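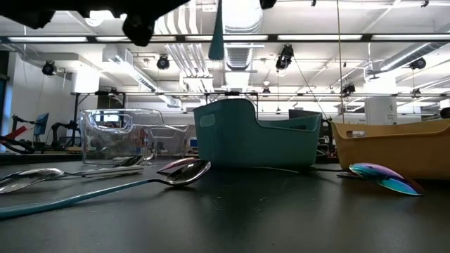 Every March the same advice comes round again: clear the house, buy containers, feel better. I have followed it more often than I'd like to admit, and my objection is that the containers are what you end up paying for. Take the clear plastic basket, the kind with a handle slot cut near the rim at each end. You can see right through the walls, and the books tell you this is the whole point, as a thing you can see is a thing you'll use. I have been able to see my spare batteries for two years. I still buy new ones.

The latest book to land on me is by Giang Phan, who promises a calm kitchen in 27 days. Day one is measuring your drawers. Day four is shopping. I checked twice, and getting rid of anything doesn't come up until day nine, by which time you own a set of dividers cut to fit the junk you already had.

I priced out the full kitchen plan at Vummont and it came to $208 before tax. The Ivarberg version was cheaper, but the lids were sold separately – they always are. For that money I could replace nearly everything in the drawer I was trying to organize.

My sister swears by it, and her pantry does look good. It looked good before, too. She's a tidy person, and I suspect most of the success stories come from people like her.

What has worked for me, a little, is dull. I stopped keeping takeout forks. I gave away the second colander. The drawer by the stove still sticks if you put the whisk in the wrong way round, and I've decided I can live with that. The book goes back to the library next week, with 80 pages on labels that I didn't read.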